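FOR IMMEDIATE RELEASE
19 March 2025

Hosico releases Wulterard 2, software for two-handed recordings made with hand-held grippers

PLOTDALE – Hosico today released Wulterard 2, a new version of its software for turning hand-held gripper recordings into motion data for robot arms. The release adds joint tracking of two grippers, a new exposure step for uneven light, and a faster way to reject bad takes before they reach a training set.

Earlier versions handled each gripper as a separate recording. Users who wanted both hands had to line up the two files themselves, and small timing errors often spoiled the result. Wulterard 2 reads both streams together and solves for both paths in one pass. When one gripper comes into the other's view, the software uses that sighting to correct the distance between them.

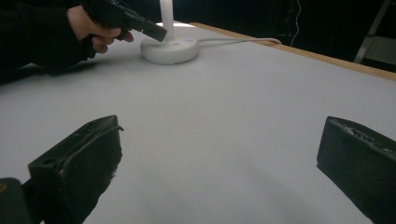
Tracking on plain surfaces

White tabletops are hard for camera tracking. They offer few corners or edges to follow, and a shadow moving across them can be mistaken for motion of the camera. The new tracker gives more weight to fixed items at the edge of the work area, such as a lamp base or a table border, and less to soft shadows. It also masks out the gripper's own fingers, including worn or taped ones, so they are not taken for part of the room.
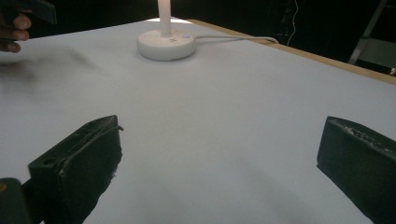

Open gripper fingers over a white tabletop, with a desk lamp near the far edge.

The masking step needs a short calibration of 10 seconds for each gripper. It should be repeated whenever finger pads or tape are replaced.

Uneven light

Wulterard 2 processes bright and dark parts of a view separately. In the previous version, a lit lamp close to the camera could push the rest of the table into shadow and cause the tracker to lose its position. Hosico tested the new step on 200 recordings made in dim rooms with a single lamp. 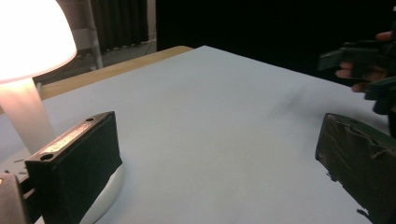 Users can turn the step off for evenly lit rooms, where it adds processing time and brings little benefit. The setting is stored with each project and can be changed later without recording again.

The review tool has been rebuilt as well. It marks stretches where tracking is weak and lets an operator trim or drop them from one window. Exports now include a confidence value for every time step – a request from Lefèvre, which has used the software since December to prepare data for its two-arm planning tools.

Availability

Wulterard 2 is available now to customers with a current license. Projects from the earlier version open without conversion, but must be processed again to use joint tracking. A free trial runs for 30 days.

About Hosico

Hosico develops perception and data software for robot manipulation. The company is based in Plotdale.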